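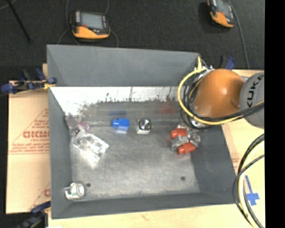

Fig. 8. Gray metal bin with mixed small parts scattered over the floor.

Unit 3: Sorting mixed parts
Notes by Dede Eshun

Sort by material first, then by shape. In Fig. 8 the blue part and the two red-orange ones are plastic and go in the same tray for now — color comes later. The small silver block with the dark ring on top goes with metal.

Clear packaging is easy to miss against a scuffed floor. Check the corners and the foot of each wall before you call a bin done.

Write down anything you can't place and leave it for the second pass.

For July: read Kha Doãn's Banport notes, section 2, and bring your tally sheet from the Sulemana lot (1,555 pieces).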